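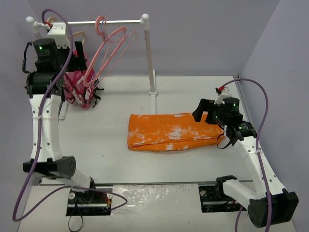
Workshop tips for a club that folds laundry with two arms

29 August 2022
By the Nornico robotics club
6 minute read

We have spent most of this year getting a pair of arms to fold clothes and hang them up for the Staltisum student round. These are the tips we wrote on the back of the cupboard door as we went, typed up for the new members. Most of them concern cloth and cable. The programming notes are kept separately.

Choosing the clothes

Start with one plain T-shirt in thick cotton and keep using it until the fold is reliable. Thin shirts cling to the table and slide off the fingers. Once the plain shirt works, bring in something patterned. Tie-dye is good practice, as the pale patches can look like creases or edges to the vision program and you find the weak spots quickly. Camouflage does the same in a different way.

Wash new clothes twice before you use them. Shop finish makes cotton stiff and it folds far too well. Skip the fabric softener, which leaves a film on the finger pads.

Leave anything with straps or ties until late. If you must use it, decide beforehand whether the straps are part of the fold, and write that down, or two people will score the same run differently.

The table

White shows up most colours, but it is a poor background for white clothes. We lay a grey sheet down for those and tape it at the corners with masking tape. Take the tape off the same day. After a week it leaves gum, and the best thing for the gum is a little cooking oil on a cloth, followed by washing-up liquid and warm water. Dry the table fully before the next run.

Lint builds up faster than you would think. Go over the top with a damp microfibre cloth at the start of each session and run a lint roller over the clothes at the end.

Clear film creases and throws bright streaks of light. If the streaks bother your camera, turn the nearest lamp to the wall before you try anything cleverer.

Cables

Hold each cable to the long link with a tie, and leave slack at the elbow. To find the right amount, switch off, support the arm with one hand and move the joint by hand to both ends of its travel. The cable should never go tight. Then do the tie up, snug but loose enough that the cable can still be slid through with a firm pull.

Trim tie ends flush with side cutters. Scissors leave a sharp corner that snags knitwear, and a snagged jumper cost us a whole evening in March.

Pick one bright colour for the cables you added yourselves. Ours are purple. When something stops responding, you can trace them from end to end without touching anything else.

Before every run, check that no loop of cable is lying where the cloth will be dragged. A loop under a sleeve will spoil the fold and may pull a connector out.

Hangers and rack

Use hangers that are all the same thickness for a first attempt. Mixed ones tangle, and the thin ones drop in behind the thick ones where the fingers can't reach. Thick hooks are easier to grip but need more clearance over the rod.

A light rack will creep backwards each time it is knocked. Mark the position of both feet on the table in pencil and check them between runs. If it still moves, put a square of rubber shelf liner under each foot.

Grippers

Wipe the fingers with a barely damp cloth. Keep solvents away from them. If cloth slips, try a strip of bicycle inner tube on each finger, shiny side in, and replace it when it goes smooth. We get 200 good picks out of a strip before it needs changing.

Open the fingers wider than seems necessary on the approach. A narrow opening pushes the cloth along the table ahead of it.

Keeping records

Write down every attempt, including the ones you stop early. Our log stood at 1,000 attempts by spring and is now at 3,778. Use a bound notebook by the table and copy it into the Skosano sheet at home time. Note which garment, which lamp was on and who reset the cloth.

Change one thing between runs. If the shirt and the lamp both change, cross the run out.

Packing up

Send both arms to the rest position, switch off, and wait for the lights to go out before you reach across. Coil spare cable in loose loops. Clothes go back in the Raju box, unfolded, so the next group has to start from a heap like everyone else. The box holds 13 garments and the lid has to shut.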